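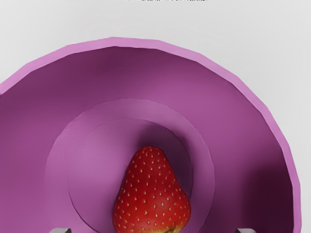

Purple bowl with a faceted rim, seen from overhead.

Kenddale Residents' Forum > Shared Facilities > Community Kitchen

Topic: Portion sizes at the February fruit breakfast

menon_block_secretary
Members are asked to comment on the proposal to replace the self-service fruit table with pre-filled bowls. Under the present arrangement, residents serve themselves from large bowls between 8:00 and 9:30 a.m. The kitchen group received 18 written remarks after the last breakfast, most of them concerning the shortage of berries in the second half of the morning. The proposal would set a fixed portion of 200 grams of mixed fruit per resident. Comments posted here will be attached to the agenda.

stairwell_C
I support the proposal. My household arrived at 9:00 a.m. and found melon and nothing else. A fixed portion treats early and late arrivals alike. I would request that the portion be stated on the sign-up sheet in cups as well as grams.

quietfloor6
I must respectfully object. Residents differ in appetite and in what they are able to eat. A fixed portion of mixed fruit will be wasted by anyone who avoids citrus, and the kitchen already pays for additional trash collection after each event. The shortage described above is a purchasing matter and should be corrected by ordering more berries.

menon_block_secretary
For the information of members, the fruit order for the last breakfast came to $1,078, placed with Stosum. Berries made up the largest single item. An increase in that item would require a higher ticket price, and the price was raised in the fall.
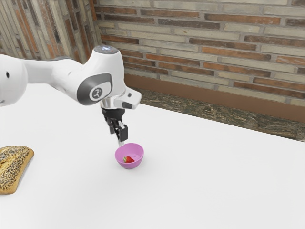

orchard_lane
Serving ware deserves more attention than it has received in this discussion. Residents fill whatever they are handed, and the deep soup bowls now in use hold far more than most people intend to eat at that hour. I would ask the kitchen group to consider small bowls for the berries alone, with the remaining fruit left on the self-service table. A small pink bowl with one strawberry in it is plainly too modest a serving, but a bowl of that general kind, properly filled, would be adequate for most adults. Second servings could be permitted after 9:00 a.m.

stairwell_C
The suggestion from orchard_lane is acceptable to me, provided the second servings do not begin until late arrivals have been served. The rule at the Unulum building is similar and is posted at the door.

quietfloor6
I withdraw my objection as it relates to berries. I maintain it as it relates to all other fruit. I would also like it recorded that the soup bowls are needed for the oatmeal and should not be removed from the counter.

menon_block_secretary
Both positions have been noted. The proposal will be amended to cover berries only and resubmitted. Residents willing to lend small bowls should leave them, labeled with a unit number, on the shelf beside the kitchen door. Six have been offered to date.

orchard_lane
Please confirm whether glass is permitted.

menon_block_secretary
Glass is not permitted in the courtyard. It may be used indoors.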